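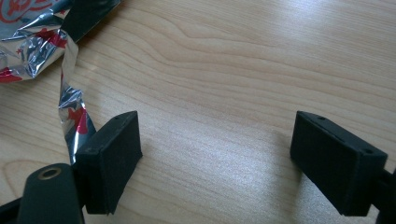

Fig. 3. Foam-padded fingers at a wrapper on the wood table. The foam is the part you'll be reordering.

Section 4. Working Out What to Buy (and What Can Wait)

Okay, before you open the Govano order form, give me ten minutes. I wrote this section after our second round of buying for the Follville bench, and I'd have loved to have it for the first one. We got the big stuff right and then ran out of money for foam!

4.1 Start with your objects

1. Make a list of what you want picked up in the first month. Real things, by name: candy wrappers, bottle caps, socks, whatever you've got.
2. Mark anything thin, crinkly or shiny. Foil wrappers go here. A twisted end is a nice thing to grab, but the flat crumpled part can lie pretty close to the table, so plan extra practice time for these.
3. Mark anything heavier than a full coffee mug and set it aside. The hand-held gripper isn't the tool for that, and you'll want a separate line in the budget if those jobs matter to you.

Note: Buy your test objects in bulk, from your ordinary supplies money. Wrappers get tired fast and you'll go through more than you think.

4.2 The gripper

1. Decide how many people will be working at the same time. That's your number of grippers. We bought two and I wouldn't go lower, even for a small room, so you aren't stuck when one is apart on the bench.
2. Put down $1545 for each complete gripper. That was our quote from Govano, dated 2024-11-12, so ask for a fresh one.
3. Check that the quote says "fingers included." Ours did, but the first draft of it didn't (glad I read that twice).
4. Ask about delivery before you promise anyone a start date. Our order went in with plenty of slack and we still didn't have everything until June.

4.3 Pads and small parts

1. Order the Wudwood pad kit along with the gripper. It was $129 for us, with shipping.
2. Look over the foam on each finger every week. A bit of wear on the face is fine and I leave it alone. Peeling or a torn corner means a new pad.
3. Check the small screws while you're there. Snug is enough.
4. Keep one unopened kit on the shelf. When you open it, order the next one.

Caution: Don't clean the foam with alcohol or anything oily. I use a dry, soft brush and that's it. Take the gripper out of service while you're changing pads, and keep your own fingers out of the gap.

4.4 The table and the light

You probably have a table already, so don't spend here until you've tried it.

1. Set the gripper down where people will be working and look at the surface at the time of day you'll use it. Bare wood near a window can show quite a shine, and so can foil.
2. If the glare bothers you, try turning the table or pulling a shade first. Both are free!
3. Still no good? Price a matte mat from Sheehan. We have one rolled up in the closet and bring it out when we need it.

Note: Leave the mat off the first order. I put ours on the "maybe" list and it stayed there for ages.

4.5 Before you send the order

1. Add up grippers, pad kits and test objects as three separate lines. Please don't lump them together, you'll never untangle it at renewal time.
2. Leave some money unspent. I hold back roughly a tenth.
3. Save the quote with the order number in the file name.
4. Copy the finger part number onto the parts sheet in Section 9. You'll need it again when you register the gripper in Section 5.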